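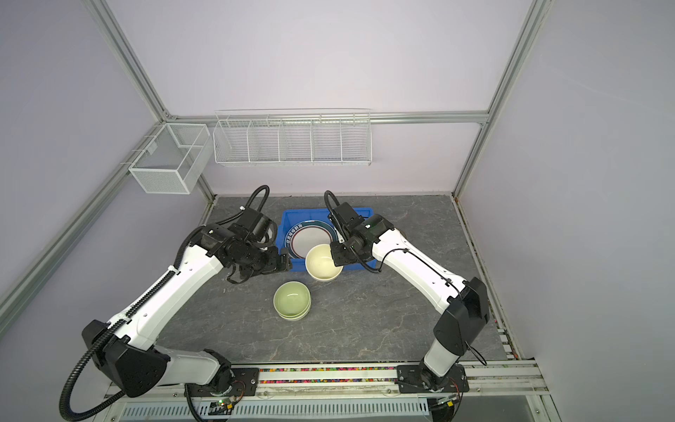

Druvia Pamamholm folding storage crate, long-term review

The Pamamholm is a collapsible crate made by Druvia and sold in two heights. I bought the taller version in April to replace a set of cardboard boxes in a basement workshop. It has carried hand tools, paint cans and, for most of the summer, groceries. The notes that follow cover the tall crate only, in the version with the revised hinge.

Construction

The body is injection-molded polypropylene. Each long side is split by a horizontal hinge and folds inward; the short ends drop flat first. The hinge is molded in sections over a steel pin. The earlier version used a living hinge, and owners of that one report whitening and cracks at the corners. There is no whitening on mine so far.

Wall thickness is consistent on all four sides. The floor is ribbed underneath and solid on top, so small screws stay inside. A perforated floor is offered for produce, and I would avoid it in a shop. Mold flash was present along one handle opening and came off with a utility knife.

Folding and locking

Setup takes seven seconds with both hands free. Pull up the long sides, then raise the ends until the latches click. The latches are stiff for the first few weeks. They loosen to an acceptable level and then stay there.

Folding is less convenient. Both latches on an end have to be pressed at once, and the tabs are recessed far enough that work gloves have to come off. The Dursun crate, which I used before this one, has a single bar across each end and is clearly better in this respect. The Dursun bar also releases by accident when the crate is dragged over a threshold, so there is a trade.

Load

I loaded the crate with 22 kilograms of bagged sand and left it on two blocks overnight, supported at the ends only. The floor sagged visibly under load and returned to flat by the next afternoon. Carried by the handles at the same weight, the long sides bow outward slightly. The hinge line did not open.

Stacking is secure when the crates are full height. Folded crates stack too, but the locating lip is shallow and a tall pile will slide in the back of a car. I run a strap around mine.

Cleaning

The hinge channel collects sawdust. Compressed air clears most of it. Sugar syrup from a leaking bottle took a soak in warm water and a stiff brush, and the hinge was gritty until I repeated the soak. Druvia says the crate is not dishwasher safe – the pin is plain steel and would likely rust.

Lid

The lid is sold separately and fits loosely. It keeps dust out and will not hold if the crate tips. The Edell lid, intended for a different crate with the same footprint, fits better and costs less.

Price

My order of a dozen crates with lids came to 2,341 kronor, delivered. The hinge pins are available as spares, and shipping on those is free for orders over 499 kronor. At that price I would buy the crates again and skip the lids.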